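Home > Display & Props > Pretend food

How do I make a fake vegetable stand look full and keep it that way?

Viewed 2865 times

Nayeli Yupanqui
Hi all, first time posting in this section, I usually hang out over in paint and wallpaper. I look after the pretend market in our family learning room in Clitolham. We do a shopping hour in the mornings where kids and parents practice food names in two languages, pick things out, take them to a little counter and "pay." It's the most popular thing we do and I love it, but the vegetables are driving me up the wall.

We have two wooden display units pushed up side by side, with divided trays on top, and all the produce is artificial. I had $500 for the whole corner and most of it went on the units, so the vegetables got what was left. Bitter melons are at the left end, then cucumbers with carrots in front of them, then on the second unit sweet potatoes with tomatoes in front, then green beans.

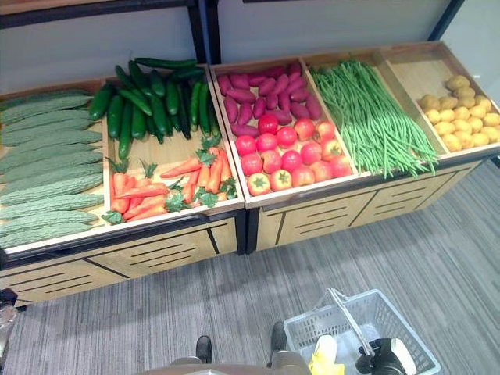 I'm pretty happy with the colors. Red tomatoes next to orange carrots looks great from the doorway, and the melons get people talking because half the parents grew up eating them and the other half want to know what on earth they are. (One grandmother gave me a whole recipe with eggs, and I have made it three times now.)

My trouble is that it doesn't stay looking like a market. By the end of the hour the tomatoes have rolled down to the front, the carrots are pointing every which way, and there's a strip of bare wood wherever two kinds share a tray. I put it all back by hand and it takes forever. I also can't decide if sharing trays was a mistake in the first place. Should I give each vegetable its own spot and just have fewer kinds? Or buy more of everything? I could get another $200 out of the budget if I ask nicely, but I'd like to spend it on baskets for the shoppers.

Oh, and the leafy tops on the carrots are getting flat on one side. Is there a fix for that or do I live with it?

Nilton Tello
Oh I have been exactly where you are! I did a produce corner for a cooking school in Markidham and then a second one for a play cafe, so I've restacked more plastic tomatoes than I care to think about.

First thing, don't buy more vegetables. Full-looking trays are mostly about what's underneath. Get some thick foam, the upholstery kind, and cut a wedge for the back half of each tray so that it's high at the wall and slopes to nothing near the middle. Cover it in brown burlap or dark green cloth, tuck the edges under, and stack on top of that. You need far less produce to get the same heap, and if a gap opens up you see cloth and your eye slides right past it. Bare light wood between two dark vegetables jumps out at you, cloth doesn't.

Second, I'd keep the shared trays. Back and front pairs are how a lot of real stalls do it, and your pairs have good contrast. What I would do is put a low divider between them. Mine are strips of wood lath, cut to the width of the tray and held at each end with a dab of museum putty. No screws, so I can move them when I get bored. Keep them lower than the front pile and they disappear. 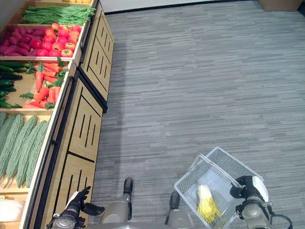 Tomatoes are a special case because they're round and they will always roll, that's just their nature. I line the bottom of the tomato section with rubbery shelf liner (the waffle kind) and it makes a huge difference. Lay a full row along the front rim first, stems up, and build backward from there. If you start at the back they slide while you're still working and you'll end up saying things you shouldn't say in a family learning room.

Anything long wants to lie the same way as its neighbors. Cucumbers, beans, melons, all of it. Pick one direction per vegetable and stick to it, and the tray looks tidy even when it's half empty. With the carrots I go tops to the back and tips to the customer, and I let some of the greenery fall over the row behind so it fills the space for me.

For your end-of-hour reset, do it in the same order every time. I start with the long stuff, then the sweet potatoes, then tomatoes dead last so that nothing bumps them. And let the kids do part of it! Four-year-olds are very serious about putting cucumbers in a row. I used to call it "closing the market" and they'd fight over who got to do it.

One more thing on the melons. If people are that interested, write the name out on a card in both languages and stick it on the rim right there. I did cards for every tray and the parents used them way more than the kids did.

Brultano
just buy more tomatoes. I paid $292 for a big mixed lot when a grocery near me cleared out its window display and I've never had a gap since. the storage is a pain though, I have tubs of fake eggplant under my bed

Comments on these replies
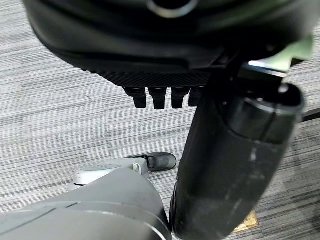 Can artificial vegetables go in the dishwasher between sessions?

I wouldn't risk it, especially with foam-filled ones or anything that has leaves glued on. Wipe them with a soft cloth and warm water with a drop of dish soap, then lay them out on a towel until they're dry all the way around. Things with a bumpy skin need an old toothbrush because the dirt settles between the ridges.

Jacobs
I teach in a preschool and we've had a pretend grocery for years, so a slightly different take. I think you may be worrying about the neatness more than the shoppers are. Ours gets wrecked daily and the kids still know where the beans live. What helped me most was putting the favorites where small hands can reach them without dragging an arm across everything else. In our room the favorites are tomatoes and carrots, so they go in front, and the boring stuff (sorry, sweet potatoes) sits at the back.

You've already got it set up that way, so you're ahead of where I was.
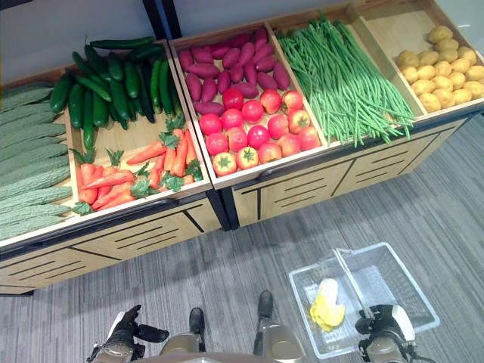 The other thing I'd do is take a photo on your phone when it's all just how you like it, print it, and tape it up by the counter. Whoever is closing up can copy it and you don't have to be the only person who knows how the stand goes. I tried to explain ours in words once and ended up with a full page about green beans, and not one person read it.

For the flat carrot tops - a hair dryer on the low setting, held well back, and fluff them with your fingers as you go. Try it on one carrot first. Some of the cheaper leaves curl up if they get too warm, and then you've got a carrot with a perm. If they're too far gone, snip the flattened bits off and put those carrots lower in the pile with the good ones on top.

Baskets are a good way to spend the $200, by the way. Get ones with a single handle, the two-handle ones tip over.

Nayeli Yupanqui
Thank you, thank you! I have an old couch cushion in the garage that is about to become a foam wedge. I'm going to try the dividers on the carrot and cucumber tray first and leave the other one alone until I see how it holds up. The shelf liner I already have in my kitchen drawer, so the tomatoes get that tonight.

Brultano, I'm not buying more tomatoes, but if you ever want to clear out from under that bed, I could find room for an eggplant or two.

Nilton, did you hem the burlap or just leave it raw? I tried some on a table once and it shed everywhere.

Nilton Tello
Left it raw and ran a line of white glue along the cut edges, front and back. Let it dry overnight before you tuck it in or it'll stick to the tray.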